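Mirkeden Institute of Technology
Department of Mechanical Engineering
Robot Learning from Demonstration – Handout 2
Instructor: Viktória Veres
Laboratory supervisor: Afiq Tjoa

Scope

This handout covers the two methods of demonstration used in the course. In kinesthetic teaching, the operator holds the arm and guides it through the task. In teleoperation, the operator moves a hand controller and the arm follows. Both methods produce a record of joint positions, gripper commands and camera images. Students should read Chapter 12 of the course reader before attending the laboratory.

Choosing a method

Kinesthetic teaching gives the operator a direct sense of contact, but the operator's hands and forearms often block the camera. Teleoperation keeps the view clear. The cost is a loss of touch, and new operators tend to press too hard or close the gripper too early. The Mandagi data set, used for all written assignments, contains 482 teleoperated demonstrations.

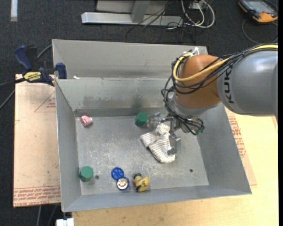 Grasp selection is the part of a demonstration that varies most between operators. A rigid block allows only a few sensible finger placements, and most operators agree on them. A crumpled cloth lying on the floor of a metal bin offers many: a folded flap, a narrow portion between the fingers, or the wider portion to one side. A policy trained on mixed choices may average them and close on nothing. Operators working in pairs should therefore agree on a grasp point before recording and keep to it for the full set.

Recording rules

Begin each demonstration from the home position. Move at a steady pace – pauses are recorded as part of the task. If a grasp fails, complete the recovery and mark the file as corrected. Do not delete it.

Submission

Upload the recordings and a two-page report to the Brendier server by the end of March.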